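Home News Projects People Archive Contact

Category: Robotics / Data collection / Interviews

Teaching by hand: Finlay Tosh on collecting demonstrations at Skirard

2018-04-13
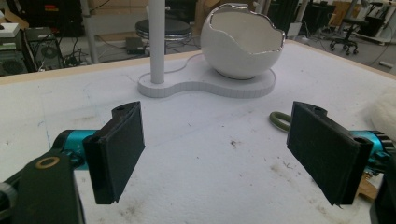

The open fingers of the hand-held gripper over the work table at Skirard, with the eggshell-shaped bowl on its base beyond.

The demonstration programme at Skirard began with a target of 200 recordings per task. Finlay Tosh, who runs the collection side, now regards that figure as a starting point.

"You can reach 200 and have very little," he says. "If one person does the same movement from the same side every time, the learner gets a narrow band of positions and fails outside it. We look at the spread first and the total second."

The tool is a gripper held in the hand. The operator opens and closes it directly while a camera fixed to it records the fingers and whatever lies past them. No arm is involved at this stage. Tosh says the main gain is speed: an operator on the hand-held tool completes a session of 20 demonstrations before lunch, including resets.

Resets take up much of the working day. After each demonstration the objects have to go back on the table in a new arrangement, and the rules for this were written by Teodoro Dumlao. The first version left the choice to the operator.

"People believe they are placing things at random and they are not," Dumlao says. "They favour the near half of the table. We moved to a printed list of positions in the second week."

The object set mixes plain shapes with awkward ones. Tosh rates the bowl with the jagged rim among the more useful items. Its edge sits at a different height depending on where the fingers approach, so the operator has to choose a grasp point each time, and those choices are what the group wants on record. The inside is glossy, and Dumlao says reflections were a problem for the first vision model. It was retrained on a set in which the lighting was changed between sessions.

Of one early batch, 47 recordings were thrown out. Tosh lists the causes as fingers closing before the camera had started, a clock error between the video and the finger-width signal, and operators pausing to talk.

"A pause looks like an instruction," he says. "The learner copies it. We had a policy that stopped above the object and waited."

Rommel Galang checks every file by eye at double speed. Asked whether this could be automated, he says that the clock errors could be and the hesitations so far could not. "I can see when somebody has changed their mind. I haven't managed to write that down as a rule."

The marks on the white table surface have been left alone. Tosh prefers a background that varies a little, and says a spotless one gave worse results when the policy was tried elsewhere.

Transfer to a fixed arm is planned for May, with the same finger pads fitted. Dumlao expects the wrist angles to cause trouble, as a person's wrist turns in ways the arm can't follow, and he is filtering the recordings for reach before training starts.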